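Workspace and Habit, Session 6
The desk: what we claim about it and what we know

Read before the seminar. Bring your own desk notes from October, even if they are thin.

Most advice on desks is written by people who sell desks. The Brunner leaflet in your pack says a clear surface "restores" 23 minutes of the working day. I have looked for the source of that figure and found a second leaflet. Treat it as decoration.

The Saltevon survey is better, though not by much. It had 1,202 replies, of which nearly 400 came from one office, and it asked people to rate their own tidiness. Try rating yours now, then ask whoever sits next to you.

Three terms we will use:
Reach zone – what you can touch without leaning.
Parking – things set down on the way to somewhere else.
Fixtures – things which stay put whether or not they are used.

The usual rule is that the keyboard and mouse own the reach zone and everything else is parking. I am not convinced. A water bottle towards the back of a desk may be a fixture in all but name, and a keyboard set at a slant may suit its user perfectly well. Cables are the hard case. They get treated as mess, yet a power adapter has to lie somewhere, and the tidy-desk books go quiet at this point.
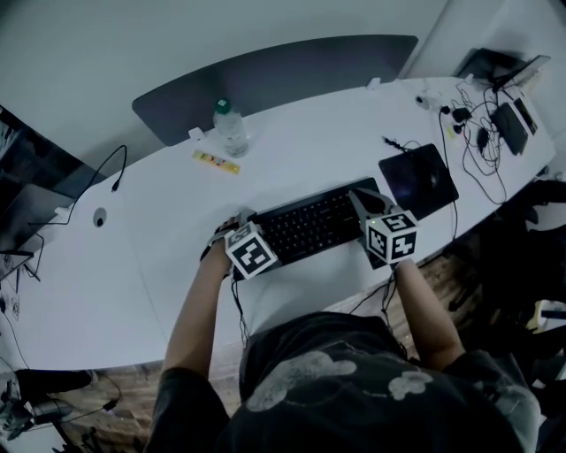 Edileuza Rocha objects that cables are no hard case at all: clip them to the back edge, put the adapter on the floor, and the argument is over. Perhaps. Her method assumes one person per desk and nothing that gets unplugged by Thursday. I should like to see it tried on a shared bench before I believe it.

Privacy panels come up in the Rernum reading (pages 4 to 9). It says they cut distraction. It does not say how distraction was measured, and the desks with panels were also the ones furthest from the door.

For the seminar
Write up to 600 words on one desk you did not arrange yourself. Sort what is on it into the three terms above and say where the sorting fails. Do not recommend a product.

Notes are due Mon 11 December, on paper, in the tray outside my room.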